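Wed 15 July

Detergent trial, batch 2. Continuing the rinse residue work from the Sumthorpe samples. Question is still whether the powder leaves more alkalinity in the cloth than the liquid at the same dose.

Water drawn from the Mavholm line, not the softened tap. Hardness strips disagree with each other again, so I am using the titration value only. Drum filled to the usual mark, cold cycle, spin at 400 rpm. The higher spin pulled too much out and left nothing to measure in the last batch. 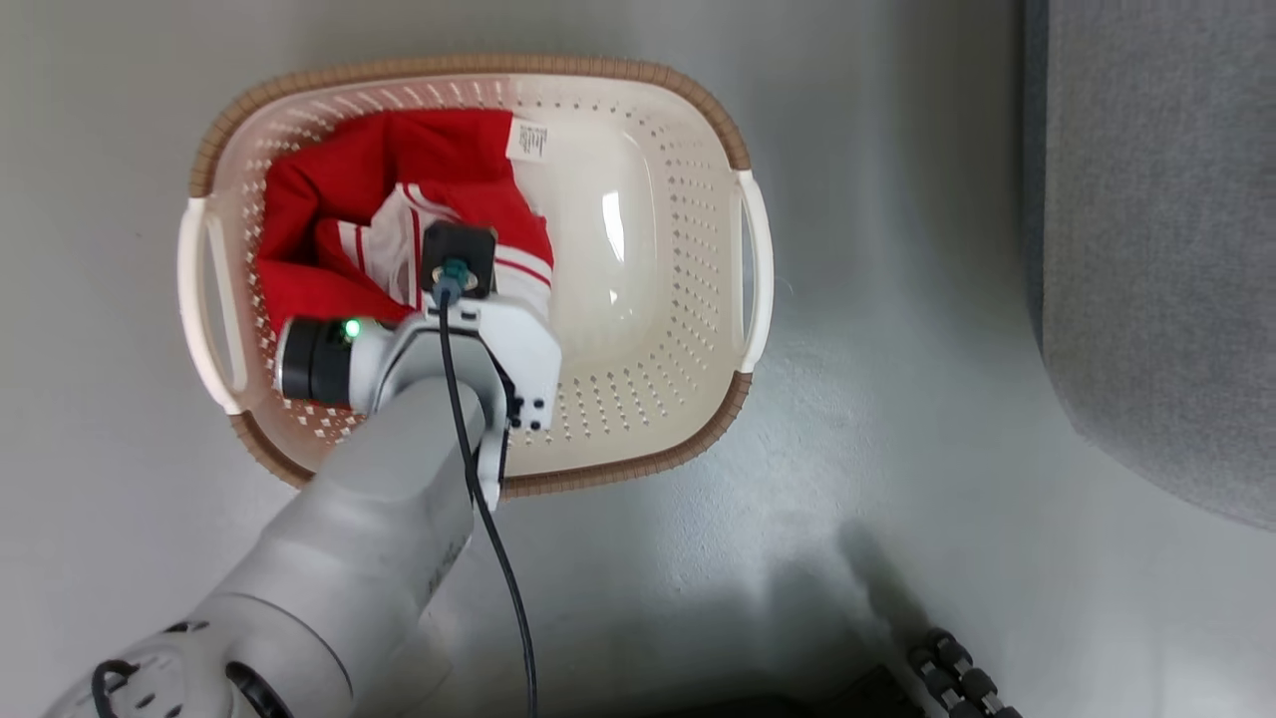
Extract pH drifted for the first few minutes after the probe went in. Recalibrated with the Sawatzky buffers and it settled. The old buffer bottles have no opening date on them - discarded both. Please write the date on the cap.

Conductivity of the final rinse, powder: 77 above the blank, in the meter's own units. Liquid not run yet. Sheet total for the test load is 2,475 g dry, weighed on the Pitero balance after it had warmed up. Ballast cloths are going thin at the hems and should be replaced before the September series, or the load weight will not compare.

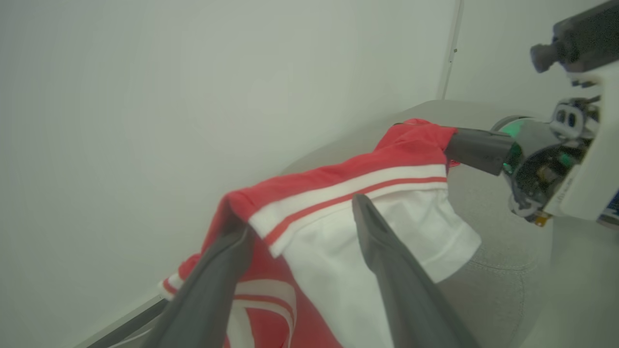 Red and white garment, fabric bunched.

To do: liquid run, same water. Repeat the blank with a fresh bottle. Check whether the drain hose still holds back rinse water between cycles - it would explain the high first reading.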